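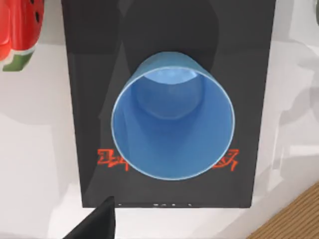

The water will taste different for a while, one Orent customer wrote to the Daver Water District last month, and the notice in the bill did not say for how long. The district has now published its answer to that letter and to the other written comments it received on the planned change of supply for the east side of its service area.

DAVER, September 2024 – The Daver Water District will begin moving its eastern customers from the Orent wells to treated surface water from Dravow Reservoir in January. The board of directors approved the schedule at its regular meeting, after a comment period in which the district received 623 written responses. A full summary of the comments, with staff replies, is available at the district office and at the Orent branch library.

The change applies to customers east of the rail line, including all of Orent and the Pillai Road area. Customers west of the rail line already receive reservoir water and will see no change in their supply.

Taste was the subject raised most often. According to the staff reply, well water in Orent carries more dissolved minerals than reservoir water, and people used to one often notice the other. The district expects most of the difference to be noticed during the first weeks of service. Some customers may also detect a light chlorine smell. Water kept in a covered pitcher in the refrigerator will usually lose this smell overnight. The district states that the reservoir supply meets all state and federal drinking water standards and is tested daily at the treatment plant.

The second most common concern was cloudy or discolored water. When the direction of flow in older mains is reversed, mineral deposits inside the pipe can come loose. To limit this, crews will flush hydrants in each neighborhood before the valves are opened. Flushing will take place at night, and signs will be posted on the affected streets two days ahead. Customers who see discolored water are asked to run the cold tap in the bathtub until it clears and to avoid washing light-colored clothes in the meantime. If the water has not cleared after a few hours, customers should call the district.

The transfer will be carried out in three stages. The first will cover the northern part of Orent, where the connection to the reservoir main is already in place. The second will cover the rest of Orent, including the business district and both schools. The third will cover Pillai Road and the streets that branch from it. Each stage will be completed and tested before the next begins. Dates for the second and third stages will be announced by mail.

Pillai Road is last in the schedule by design. The main under the road is the oldest on the east side, and a section of it is to be replaced this fall. The work affects 229 homes, which will be without water for short periods while service lines are moved to the new pipe. Each household will receive a door notice giving the hours of its own shutoff. The contractor is required to keep one lane of the road open at all times and to restore driveways and lawns to their earlier condition. A number of residents asked that work stop during school arrival and dismissal, and the district has added that condition to the contract.

Several comments asked why the Orent wells could not remain in use. The staff report notes that water levels in the wells have fallen over a long period and that the pumps are near the end of their service life. The board considered drilling deeper wells and declined to do so on the grounds of cost. The existing wells will be kept in working order as an emergency source and will be run briefly at set times for testing. Water from these tests will go to the storm drain and will not enter the distribution system.

Customers also asked about rates. No increase is tied to the change of supply. The cost of the Pillai Road main will be paid from the capital reserve, and the connection to the reservoir main was paid for under an earlier budget. The board reviews rates each year and will hold its next public hearing on them in the spring, as usual. The flat charge for Orent customers, set when the wells were purchased, will stay in effect until that hearing.

Households with water softeners should note that reservoir water is softer than well water. Softeners now set for the wells will probably need to be adjusted, and some households may no longer want to run one. The district does not service home equipment and does not recommend particular dealers. A table of hardness values for each supply is printed in the summary of comments and can be copied for an installer.

Owners of fish tanks and ponds are advised to check with a pet supply store before adding new water. Anyone who uses tap water in home dialysis should speak with the equipment provider before the first stage begins. The district will contact dialysis customers on its medical list directly. Customers who wish to be added to the list may do so by phone or at the front counter, and a note from a doctor is not required for registration. Restaurants, laundries and other businesses with special water needs may ask for a site visit.

Some of the responses dealt with matters outside the comment period, among them low pressure on the hill streets, the condition of the drinking fountain at the Orent ball field, and the size of type used on the monthly bill. These have been passed to the departments concerned. The drinking fountain belongs to the parks department, which has been sent copies of the letters. The bill will be printed in larger type beginning with the January cycle.

The district will hold an open house on the project in the meeting room of the Orent branch library before the first stage starts. Staff from the treatment plant will be present to answer questions, and samples of water from both supplies will be available to taste. The date will be printed on the next bill. No sign-up is needed. Customers who cannot attend may send questions in writing to the district office in Daver, marked "Dravow supply," or leave them in the payment box beside the front door.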